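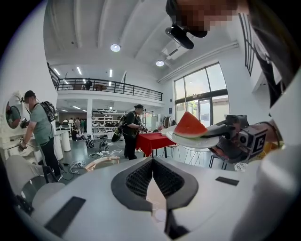

Page last updated: February

Hand-Held Gripper Equipment: Purchasing and Planning FAQ
Fosesbridge Equipment Office

These answers apply to all groups at Fosesbridge that intend to buy, replace or share hand-held grippers and head-mounted cameras. Groups funded entirely by an outside sponsor should read the sponsor's purchasing terms first and contact the office if the two conflict.

Who may submit an equipment request?
Any group lead with an active cost center may submit a request. Students and visiting staff may prepare the form, but the group lead must sign it. Requests without a signature are returned and lose their place in the review order.

What counts as one operator set?
For budgeting purposes, an operator set is 2 grippers, one head-mounted camera, one backpack, and the cables and chargers that go with them. Please request complete sets. Single grippers are approved only as replacements for units already on the inventory list.

How many sets should a new group plan for?
The office funds no more than 8 sets in a group's first year. Most groups work in shared rooms, and the number of people who can move freely between the tables is usually a tighter limit than the money. A floor plan showing tables, shelving and walkways must be attached to any request for more than three sets.

Which suppliers are approved?
Gurno and Kuipers are both under contract for gripper bodies and fingers. Jandier supplies head mounts and backpacks only. Fingers from one gripper supplier do not fit the other's housing, and a group should settle on a single supplier before its first order. Mixed orders will be questioned at review.

Are spare fingers and pads included in the price?
No. They are listed as consumables and must appear on a separate line. Groups handling dishes, food or rough objects should expect to go through pads faster than groups handling fabric or shoes. The fingers themselves last longer but do chip when dropped on a hard floor.
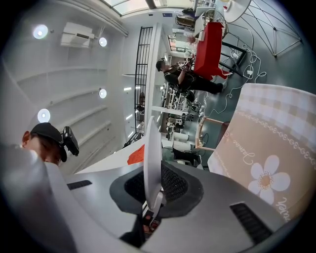
Consumables may be reordered at any time during the year without a new review, provided the total stays within the approved line. Unused consumables money does not carry over.

Can the budget cover tables, stools and household objects?
Yes, up to a point. Furniture is charged to the room and not to the group, and must be requested through the room manager. Everyday objects used in recording, such as plates, shoes, food and table coverings, may be bought by the group directly with a limit of $200 per month. Keep the receipts. Food bought for recording may not be claimed as catering.

What about power and cabling?
Include it from the start. Charging stations, extension cords and floor cable covers are often left off the first request and then ordered in a hurry at a higher price. The room manager can advise on the number of outlets. Cable covers are required before a room is signed off for regular use.

Is there money for training new operators?
Operator time is a staffing cost and does not belong on the equipment form. The supplier's setup visit may be included if it is quoted separately.

How long does a request take?
Nearly 111 requests were received in the last budget year, and review times varied widely. Replacement orders move quickly. Requests involving a new room, or equipment to be used on more than one floor, are also sent to the building safety office, which keeps its own schedule.

May a group borrow sets before buying?
A small loan pool is available for trial periods. Borrowed sets must stay in the room named on the loan form. Damage is charged to the borrowing group at replacement cost.

What happens to old equipment?
Return it to the equipment office with its inventory tag attached. Gripper bodies in working order go to the loan pool. Cameras must be cleared of stored recordings by the group before return, and the form asks for the initials of the person who did this.

Where are forms and price lists kept?
Both are on the internal purchasing page under Robotics and Automation. Price lists are for internal use and should not be forwarded to suppliers.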